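Progress report to the Hämmerli fund
Project: Repair and lending workshop, Stovia
Period covered: from March to the end of the summer

1. Where we are now

At the time of our last report the workshop was open two evenings a week and we had no written rules for lending. Since then we have moved to the bigger room in the Hollik building, we have made the lending rules, and the first course for beginners is finished. The second course has started. Two things are late: the catalog of tools on the web page and the ventilation in the back part of the room. I explain both of them further down.

The grant was given for three purposes, which are the room, the tools and the courses. I follow the same order in this report so that it can be compared with our application.

2. The room

We signed the lease with Hollik in March. It is for the ground floor only. The first floor, which we mentioned in the application as a possibility, was given to another tenant, and we do not expect to get it later.

The floor was in worse condition than we saw at the first visit. Under the old carpet there was glue which had to be scraped by hand, and this took much longer than one weekend. The landlord paid for the new paint but not for the work. We painted in the evenings and opened nine days later than planned.

Electricity was checked by a local company before we opened. They asked us to put the heavy machines on a separate line, and this was done. The invoice is in the annex. It was higher than our estimate, and we covered the difference from the money which was planned for shelves. For this reason the shelves are second-hand. They came from Henitness, where a school closed its storage, and they are strong enough for our use, although they do not all have the same depth.

The ventilation is not ready. The pipe has to go through the back wall, and for this the landlord must ask the city for permission. He sent the request in the spring and received questions back, which he has answered. Until the permission comes we do not allow gluing or varnishing inside. People who need to varnish can do it in the yard when the weather is dry. We are sorry for this delay but we do not see a way to make it faster.

3. Tools and lending

We now have 200 tools in the lending stock. Most of them are hand tools, and the rest are drills, sanders, two sewing machines and a carpet cleaner. The carpet cleaner is the most wanted thing we have. It is reserved for weeks in advance, and we are asking your agreement to buy a second one (see section 6).

The lending rules fit on one page. A member can borrow for one week and can make it longer once if no other person is waiting. We ask for a deposit only for the electric tools. At first we wanted a deposit for everything, but members told us that it was strange to leave money for a screwdriver, and they were right.

Six tools did not come back on time in this period. Four of them were returned after a phone call. One drill was returned broken and the member paid for the repair. A set of chisels is still missing, and we have counted it as a loss.

The catalog on the web page was promised for the early summer. We made a first version, but it was too slow on a phone and it showed tools as free when they were already borrowed. We took it down after many complaints. At this moment the list is kept on paper at the desk, with a copy which we update every evening at closing time. The new version is being tested by a small group of members, and I hope to open it for all before the next report.

4. Members and opening hours

We have 70 paying members. Our goal in the application was higher, and I want to say clearly that we did not reach it. I see two reasons. The move took our attention in the months when people usually start projects at home. Also, the new building is farther from the bus stop, and the sign at the street is small. We have asked the landlord if we can put a bigger one above the gate.

On the other side, those who join are using the workshop more than before. The evening from 6 until 9 is often full, and we have started a simple list where people write their name for a workbench. Older members have asked for hours in the morning. We tried it for one month with good results and we would like to continue in the winter.

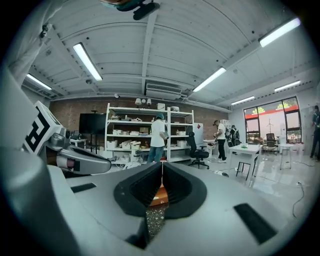 The beginners were the group we worried about most. The course was planned for people who have never used a drill, but some who came already had experience and became impatient. For the second course we describe the level more clearly in the announcement, and we have moved the part about measuring and marking to the first evening. The sewing course was full from the start. Its teacher is willing to repeat it in the new year if we can find better lamps for the tables.

After each course we gave a short form with questions. The answers were mostly kind. The most common critical remark was that there was too little time to finish the object, so the second course is one evening longer. Another remark was about the instructions, which had drawings that were too small to read. We have printed them again on bigger paper.

5. Money

The full table is in the annex. In short, the room cost more than planned, the tools cost less, and the courses are as planned. Many tools were given to us by people from the town, and this is why we have a small amount left in that line. Nothing was spent outside of the three purposes.

The rent is paid until the end of the year. From January the membership fees should cover part of it, but with the present number of members they will not cover all. We have prepared a second calculation with a slightly higher fee, which the members will discuss at their autumn meeting.

6. What we ask from you

We ask for your agreement to use the remaining tool money for a second carpet cleaner and for lamps for the sewing tables. We also ask to move the date for the ventilation work to the next period, with the same amount. A short answer by e-mail is enough for us.

The annex contains the invoices, the lease, the lending rules and the results of the course forms.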